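Ticket: Stiltum RF handpiece drops output during treatment
Opened by: Aarti Bisht, Husus Skin Clinic
Assigned to: Omprakash Joshi, Bhatia support
Date: March 7, 2022
Status: Closed

Problem reported
The handpiece stops delivering energy partway through a full-face session. The console shows "Check contact" and the pulse counter freezes. In the last two sessions it happened at pulse 200 and again at pulse 316. Restarting the console clears the message for a few minutes. The tip is within its limit of 1,000 pulses.

Reply, O. Joshi
Please try the following and report back.
Swap in a new tip from a different box.
Clean the gold pins on the handpiece with a dry lint-free wipe. No alcohol on the pins.
Check that the cable is not twisted where it enters the console.
Run the self-test with the handpiece in its cradle.

Reply, A. Bisht
New tip fitted, same fault. Pins wiped. Self-test passes with the cable straight and fails when I bend it near the connector. The four screws on the connector plate feel loose.
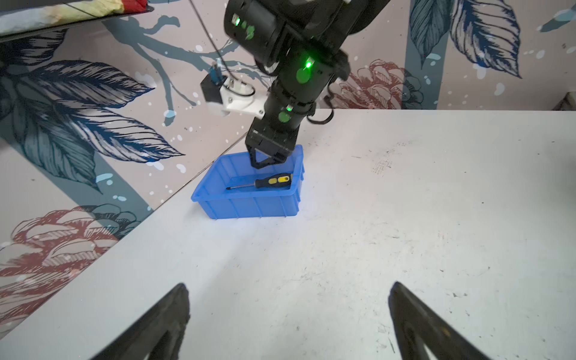

Screwdriver in blue bin.

Reply, O. Joshi
The bend test points to the connector and not the tip. Switch off at the wall, wait five minutes, then tighten the plate screws by hand until snug. Do not open the console cover. Run 300 test pulses on the Atar gel pad at the lowest setting.

Reply, A. Bisht
Screws tightened. It got to nearly 300 pulses before the message came back. We have moved this week's resurfacing clients to next week.

Reply, O. Joshi
Cable is faulty. Replacement approved under the service plan. Devendra Dixit will bring it and recalibrate the output.

Closing note, D. Dixit
Cable replaced, old one returned to Bhatia. Output within range at all settings. Full test run on the gel pad with no contact message. Service log signed by A. Bisht.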